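3.2 Material and procedure

The stimulus set was built from wall coverings sold for home use in the towns of Tovness and Romstead. We chose coverings and not computer-made patterns for one reason: people live with them for years, and the older literature on visual discomfort says little on this kind of long contact. Each covering was scored by three raters for contour density, color range and repeat length. Raters worked alone and did not see the scores of the others. Where two raters differed by more than one step, the item was discussed again with R. Hinojosa until they agreed.

We call a pattern "swirled" when its main contours are closed or nearly closed curves, and when neighboring bands differ in hue more than in lightness. The Lamont group of papers is mostly floral and falls outside this definition. The Bellness group falls partly inside it. Figure 2 shows a strongly swirled covering used on several walls of one enclosure, where the bands are separated by thin dark lines. 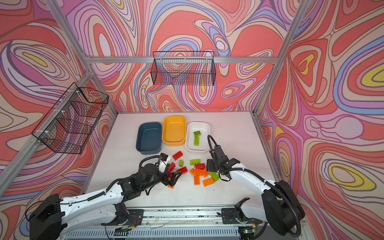
Figure 2. Swirled pattern in coral red, pink, lavender, periwinkle blue and cream, with small areas of yellow, on the walls behind and beside a white tabletop.

Participants (n = 30) sat in front of each covering for 25 minutes while they read a plain text of 3,000 words. Sessions were held in February, always in the morning, so that the daylight would be similar. After reading, the participant marked eye strain, headache and pleasantness on three separate lines. We did not ask for one general score, as in the pilot study many persons liked a pattern and still found it tiring.

One difficulty must be mentioned. The hue of a band depends on the lamp, and two of the lamps were replaced during the work. The new ones gave a slightly warmer light. We repeated the affected sessions on a Saturday, and the analysis in Section 4 uses only the repeated values.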